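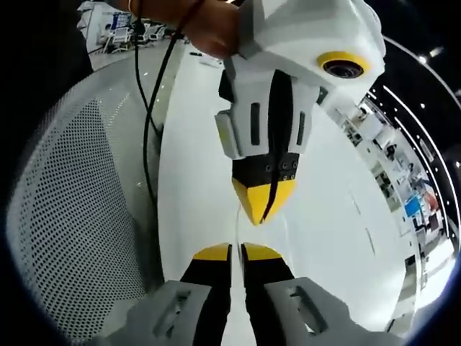
About us

Fendby is a packing and desk-work training school. We teach people who are starting or returning to work how to bag, label, sort and pack small goods by hand, and how to keep a shared work table in good order. We opened with one room and two tables. We now have a full floor in the Nondard building, with big white tables, desks along the windows, and a stockroom at the back.

Da-eun Ra started the school after nine years running the packing floor at Prerard, a mail-order stationery firm. New hires there got half a morning of instruction and then went straight onto orders. Most of the returns she dealt with came down to the same few mistakes: the wrong bag size, a flap folded before the slip went in, or two orders mixed up on a crowded table. She wrote a short handbook for her own team, and other firms began asking for it. The handbook is now in its fourth edition and is still the only book we use.

Dilruba Marikar joined in our second year and runs the teaching. She wrote the bagging course and the table course, and she signs off on every certificate.

What we teach

The basic course takes 80 hours. Students come in the morning or the evening, and both groups cover the same material. The first week is all bags and film. Clear bags are harder to handle than boxes. They slide on a smooth table, they cling to each other, and they will not hold their shape until something is inside them. Students learn to open a bag with one hand, load it flat, press out the air and lay it down seam side under. We use plain clear bags for this so that everyone can see what went in and how it is sitting.

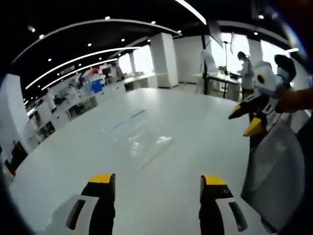
A clear plastic bag on one of the white tables.

In the second week we move on to labels, packing slips and mixed orders. The third week is boxes and void fill. The last part of the course is practice orders from start to finish, checked by another student first and then by a teacher. A practice set has 600 orders in it, and the whole group works through it together.

Students who want to go further can take the table course, a shorter one on laying out a shared work surface. It covers where the open stock goes, where the finished work goes, how much clear space each person needs, and how to hand over a table at the end of a shift. Employers ask us for this course more than any other.

The work floor

Our tables are large, white and glossy. We picked white because a dropped label or a scrap of film is easy to find on a clean surface. The gloss makes them quick to wipe down, though it does pick up the ceiling lights, and new students sometimes need a day or two to get used to it. Desks for written work and order checking are close to the windows. 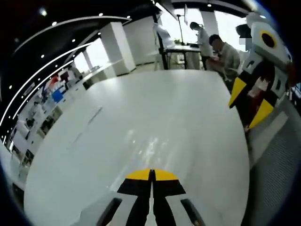
The work floor, looking across a table to the desks by the window.

The floor covers 2925 square feet, not counting the stockroom. Bags are stored there by size, in bins marked with the handbook numbers. Tape, film and labels are signed out at the start of class and signed back in at the end. Coats and bags go in the lockers by the entrance, and food stays in the break room.

Tables are cleared at the end of each class. Offcuts and split bags go in the film bin, and unused stock goes back to the stockroom. A table counts as clear when the next group could sit down and begin. This takes ten minutes and is part of class time.

Who comes here

More than 1000 people have finished the basic course. Some are sent by an employer, and some sign up on their own. Pyo, a local parts supplier, sends us its new packers twice a year and lends us sample stock for practice orders. You do not need any experience to enroll, and there is no entrance test.

Visiting

Visitors are welcome on Wednesday afternoons from 2 to 4. Please check in at the front desk on the ground floor and ask for Fendby. Enrollment for the next basic course opens in January. Forms are available at the desk, or we can mail one to you.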